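Teaching by Hand: A Morning at Plallov

January 13, 2024

I'd been bugging the people at Plallov to let me visit since before the holidays, and when they finally said yes I drove out with a bag of donuts and way too many questions. They have the back half of a building in Pedusden, up one flight of stairs, and it smells like coffee and warm motors. I'd asked to talk to whoever does the teaching. I figured that would be a programmer. The woman who came to the door used to run a bakery counter.

"Everybody expects a keyboard," she told me, laughing, while she cleared a stool for me. "I barely touch one. I pick things up and put them down, and I try to do it like a person who isn't thinking too hard about it."

Her title is demonstrator (she asked me to leave her name out, and I said fine). What she does all day is hold a gripper in her own hand, with a little camera riding on it, and do a job over and over so that a robot arm can learn from the recordings. No arm in the room at all for a lot of it, which threw me! I kept looking around for one.

"The arm comes later," she said. "When I'm holding the tool, I can feel when something's about to slip. You squeeze a bit more, you tilt your wrist. All of that ends up in the recording and I don't have to explain any of it, which is good, because I couldn't."

I asked what makes a thing hard to pick up. She said the plain ones are worse than the fancy ones. Anything smooth that gets narrower toward the top wants to squirm out of your grip, so she goes in low, where it's widest, and closes slowly.
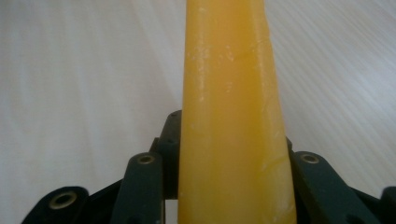 Held near the wide end, with the gripper's links on both sides.

"My first week I grabbed everything by the middle," she said. "My whole first batch, 140 recordings, and they were all so neat and all the same. The arm learned one way to do it and fell apart if you moved anything an inch." So now she mixes it up on purpose. She comes in from the left, she comes in crooked, she starts too far away and has to correct. She keeps the fumbles too, as long as she recovers from them. "A save is worth more to me than a perfect one. How else is it going to learn to save?"

For the current task she's aiming for 520 recordings, and on a good day she gets through 80. I asked if that gets boring. She thought it over for longer than I expected.

"Around lunch, yeah. I listen to the radio. But if I get bored I get sloppy, and then the robot gets sloppy, and I have to watch it be sloppy in exactly my way. It's like hearing your own voice on an answering machine."

They do remote control too. That's a setup called Tranevis, in the next room, where you sit with a controller in each hand and the arms copy you. She let me have a go. I'm terrible at it! I spent 12 minutes trying to stand a paper cup upright and I was sweating by the end.

"You're watching your hands," she said. "Watch the cup."

I asked which way she likes better. Remote control, she said, gives you the robot's real limits, so you never show it a move it can't make. With the handheld tool you have to remember that the arm has no waist and can't lean over the table the way you do. But she's faster by hand, and her shoulders hurt less, and she can take the tool to other places. In December she spent a few days with it over at Coutinho, the packing shop across town, doing the same moves on their benches under their lights.

"Different table, different light, same job," she said. "I came back with a cold and a lot of good recordings."

I left the rest of the donuts with her. She took one out of the box with her fingers and told me that one was off the record.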